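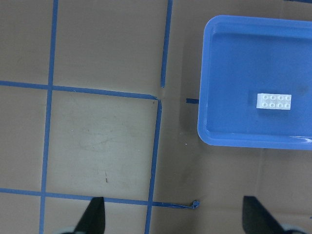

*Drarkau workshop, 13 October 2022*

Bench layout for the brick sorting task. Blue painter's tape on the tan top, blue tray on the right, one white brick in it. The square left of center is the one we use for placing. It has a gray smudge near the middle and a thin dark streak lower down. Celeste wants to try alcohol on both before we re-tape.

The bottom strip runs past the center line and its end has curled up. Trim it. The short piece pointing at the tray can stay as the tray mark.

Tape: one roll left, 48 mm. Teófilo is ordering 6 more.

One white 2x4 brick in the tray, studs up. Darker shadowed areas on the surface on the right side. Godfrey thinks they matter for placing, I don't. Leave them for now. 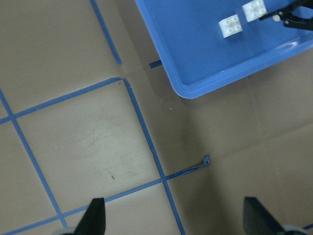 ## For Friday

- Re-tape with a square, Elba has it
- Ask Amancay for the rest of the white bricks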